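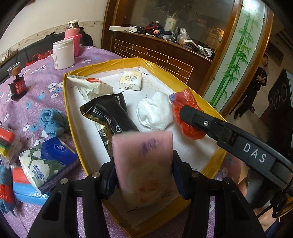
I sold the last of my Kovden shares in March, and a few people have asked me why, so I'm writing it down once.

For anyone who hasn't read the earlier posts, Kovden makes battery packs for delivery vans. It went public by merging with a shell company called Billey, which had raised its money before it had anything to buy. I bought in after the merger was announced and before the vote. I paid a little over the trust value per share, which I thought was a small premium for getting in early on a company with real customers.

My first mistake was with the trust value. I knew that holders of a shell company can ask for their money back when a deal goes to a vote. I didn't think through what happens if most of them do. Most of them did. The cash that was supposed to build the second production line mostly went back to the people who redeemed, and the company that started trading under the new ticker had a lot less in the bank than the slides had promised. The slides did say this could happen. It was in the small type on one of the last pages, and I had read it and moved on.

The price held up for a couple of weeks. Very few shares were left to trade, and that made it jump around. I took the jumps as good news. Then the registration statement for the early investors went effective, their shares could be sold, and the price went down and stayed down.

I held anyway. I liked the business and still do. The packs work, and the van makers that tested them seemed happy. The biggest of those was Raudsepp, and the order everybody talked about was for 2,000 packs over two years. When I went back to the filing, the word used was "up to." There was no minimum. I had been adding that order to my revenue estimate as if it were signed and paid for.

The other customer was Tisus, a smaller outfit that converts used vans. Their order was smaller but firm, with a deposit. I gave it almost no attention at the time. In the last quarterly report it was most of what Kovden shipped. The total was 203 packs for the quarter, and my spreadsheet had them at several times that.

I read the report at the kitchen table at six in the morning and then listened to the call on the way to work. Management said the year's target was unchanged but the timing had moved. They also said they were looking at "a range of financing options." With the cash they had left, I took that to mean more shares sold at a low price, or debt that turns into shares at a low price. Either way I would own a smaller piece.

So I sold in two parts. I sold half the day after the call and the other half a couple of weeks later, when there was a small bounce on some news about charging standards that had nothing to do with Kovden. I lost a bit over half of what I put in. It was a small position and the loss doesn't change anything at home, but I would have liked to keep the money. I'll use the loss against gains from the index fund I trimmed last year.

A reader emailed to say I was selling at the bottom. That may be right. If Raudsepp turns the order into a firm one, the stock will probably go up a lot in a day and I won't be in it. I can live with that. I couldn't find a way to work out what a share was worth without knowing how many shares there would be in a year.

I've changed a few things in how I do this. I don't buy a shell company deal before the vote anymore. I wait for the filing that shows how much cash was left after redemptions, which comes out a few days after closing. I also look up when the locked shares come free and write the date on the calendar. And I keep firm orders and possible orders in separate columns, with only the firm ones feeding the total.

The money is in a short-term bond fund for now. I've been reading about two suppliers that make connectors and cooling plates for several of the van makers. Both have been public for a long time and both make a profit. I haven't bought either one. The next post will probably be about the cooling plate company, once I get through its annual report.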